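7/25/26 — Tosmont

**Water main break shuts Hermans Street, 540 homes on boil notice**

A water main under Hermans Street let go before dawn Saturday and by breakfast most of the east side had either a trickle or nothing. The city put 540 homes under a boil notice. It covers everything between the rail line and Rorkska Park, plus the two short blocks behind the library that always get forgotten on these maps.

No injuries. One basement flooded badly, a few more got wet floors. A parked car dropped its front wheel into the hole and had to be winched out.

Zyanya Huerta, deputy director of public works, was on site in rubber boots when we got there. The broken pipe is cast iron, 30 inches across, and it's been in the ground 72 years. "It split along the bottom," she said. "Crew found it fast. Getting to it is the slow part — there's a gas line right over the top."

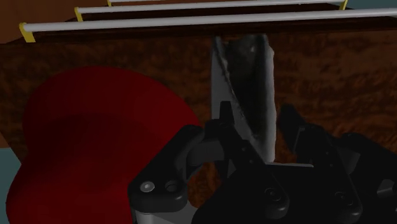 Gas stayed on as of noon. The utility had someone standing by while the crew dug by hand around the line, and that added a couple hours nobody had planned on. Huerta said they hoped to have the bad section cut out by late afternoon and a new piece in by dark. Then flushing. Then testing. The lab needs a full day for each sample and the state wants two clean ones in a row, so the notice will run into next week even if the repair goes perfect.

Until then: rolling boil, one full minute, for anything you drink, cook with or brush your teeth in. Showers are fine, keep your mouth shut. Dishwashers are ok only if they have a sanitize cycle. Throw out ice made since Friday night. Baby formula should be mixed with bottled water or water that's been boiled and cooled.

Free bottled water is at the Rendero Center parking lot, enter from the north side. Two cases per household, bring something that shows your adress. They'll be there until 8 tonight and again tomorrow morning. Anybody who can't get out can call the city line and ask for a drop-off, but expect to wait, the phones were jammed when we tried.

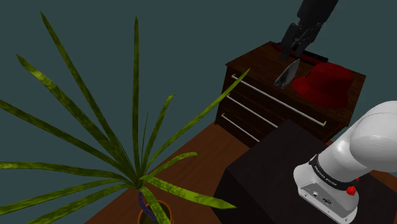 Can I water the garden and the houseplants with it?

Tap water is fine for plants, indoors or out, straight from the faucet. The city is asking people to hold off on lawns though, because pressure is still low uphill and the fire department wants what's there. For lettuce, herbs and anything you eat raw, rinse with boiled water after picking.

Traffic is a mess. Hermans is closed both directions from the bank corner to the school. The 505 bus is skipping four stops and running on Mill instead, signs are up at some of them but not all. Drivers were ignoring the cones on the south end this morning and a patrol car got parked across the lane to settle it. Weekend market moved one block over and was thin. Two coffee places closed outright, the bakery stayed open selling whatever it had baked before the water quit.

This is the second break on the same line since November. That one was smaller, up by the pump house, fixed in an afternoon. The council talked then about replacing the whole run and put it off to the next budget. Huerta wouldn't guess at a price. She did say the pipe has been on the replacement list "longer than I've worked here," and that the piece coming out today will be kept and sent off so somebody can look at how much wall is left.

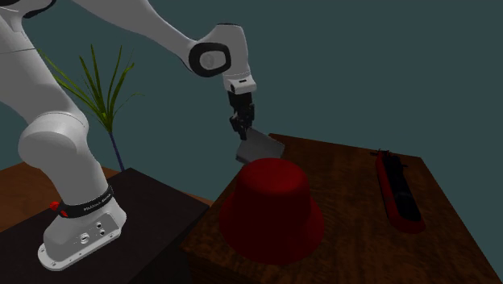 Council meets Tuesday at 7, regular room. The main wasn't on the agenda as of this morning but the clerk said an item can be added up to a day ahead, and public comment is open either way. Sign-up sheet is by the door.

Claims for flooded basements go thru the city clerk. Take photos before you start hauling stuff out, keep receipts for pumps and fans, and write down when the water came in. Forms are at the counter Monday, the online one was giving an error.

Discolored water is likely once pressure comes back. Run the cold tap in the tub until it clears, and leave the hot side off till then. Don't do a load of whites.

We'll update when the street reopens.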